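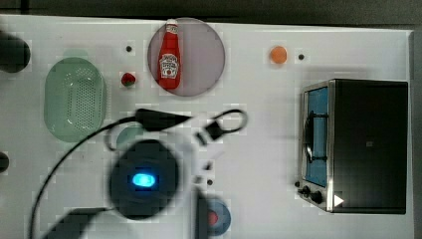

Figure 5.1 Toy kitchen things on a white table, with a ketchup bottle lying on a plate.

Contents Previous chapter Next chapter Glossary Index

Chapter 5
Praying by the Clock

If you have ever stayed overnight near a monastery, you may remember being woken by a bell at an hour when no sensible person wants to be awake, and lying there in the dark wondering who on earth was getting up for it. Somebody was, of course. Several people were pulling on their shoes and walking down a cold passage to sing psalms together, as they had done the night before and would do again the night after, and it is with those people (and a good many others who keep much gentler hours) that this chapter is concerned.

In the last chapter we looked at the year, with its long seasons of waiting and rejoicing. Now we come down to something smaller and, to my mind, rather more homely, the single day. Most religious traditions have had something to say about how a day ought to be divided. Jewish prayer has its morning, afternoon and evening services. Muslims pray at five set times, which shift with the sun as the year goes round. Christians inherited the habit of praying the psalms at fixed hours and, over several centuries, worked it up into what is usually called the Divine Office, or the Liturgy of the Hours. The word "office" puzzles new students every year, so let me say straight away that it has nothing to do with desks. It comes from a Latin word for a duty or a service.

The names of the hours can seem a bit of a thicket at first. Lauds belongs to the early morning and Vespers to the evening, while Compline is said last thing before bed. Terce, Sext and None are simply the third, sixth and ninth hours of the day, counted the Roman way from sunrise. Please don't try to learn them all at one sitting! They will come up again and again, and by the end of section 5.3 you will very likely find that they have stuck by themselves.

When I first taught this material it was to an evening class, on a Tuesday, in a room above the library at Ruangrit. I had prepared far too much about manuscripts. Solange Paquette, a retired midwife, put her hand up and asked how anyone with a job and children was ever supposed to manage it, and we spent the rest of the session on her question. It was a very good one, and it has shaped the chapter you are about to read. Ordinary people have always found shorter ways of doing things. Some had a Book of Hours, if they could afford one, and others said the prayers they knew by heart when they heard the bell. In the Church of England, Thomas Cranmer's Prayer Book gathered the old hours into two services, Morning and Evening Prayer, and Evensong is still sung in many cathedrals today.

You will meet two modern case studies as we go along. The first is the small community at Jullivent, where Amnuay Kaewkla kept a diary of her 12 weeks as a guest. The second is the parish of Ciltum, where Colleen Dhillon and Mervin Arsenault started saying Compline over the telephone one October with anyone who cared to ring in.

Before you begin section 5.1, take a page of your notebook and write down the fixed points of your own day, by which I mean the kettle, the school run, the evening news, whatever they happen to be. Put a time beside each. Keep the page somewhere safe, as you will want it for the exercise on page 98.

Key words: office, psalter, Lauds, Vespers, Compline, Book of Hours

Filed under: Worship and Prayer | Course Books

Contact Cuveck Press | © Cuveck Press, all rights reserved | Back to top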